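Speaker notes – "Slow hands: learning a skill after the age when people stop asking you to"
Pellcombe evening series, 1 May 2026

Opening. Say thank you to Ambros Moser for the invitation. Do not apologize for the accent, they told me last time it is not necessary.

Start with the accordion. I bought it in October and I practiced every day for 21 days. Then I stopped for a week, and when I came back my left hand was better. Ask the room who has had the same experience. Wait for the hands, do not hurry.

Main point one: rest is a part of practice. I used to write down only the minutes when I was playing. Now I write also the days without playing, in the same notebook. Show the notebook if the light is good enough.

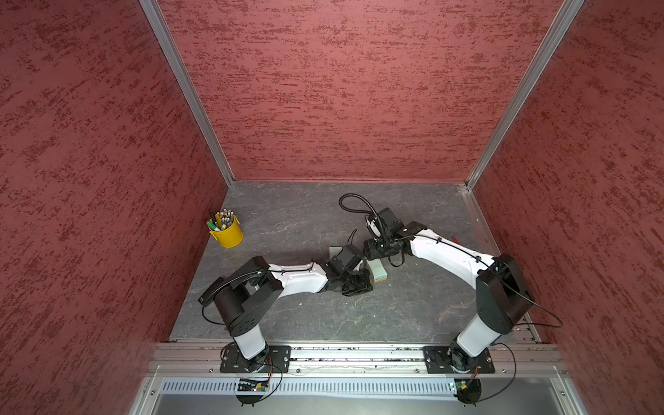

Slide 7. Yellow bucket, red walls.

Main point two: small pieces. Lionel Crabtree taught me to take 2 bars of a song and leave the rest alone. I was angry with this for a long time – I wanted the whole waltz. Tell the story of the Lundholm recital, but the short version, without the train.

Main point three: count something that you can control. My notebook has 152 entries. Some of them say only "tired, played scales." I do not count mistakes any more, it made me play too quietly.

If there is time: the difference between learning alone and in the Olivares group. I was faster alone but I forgot more. If there is no time, go directly to the questions.

Questions. Somebody will ask about talent. Answer that I do not know, and ask them what they are practicing now.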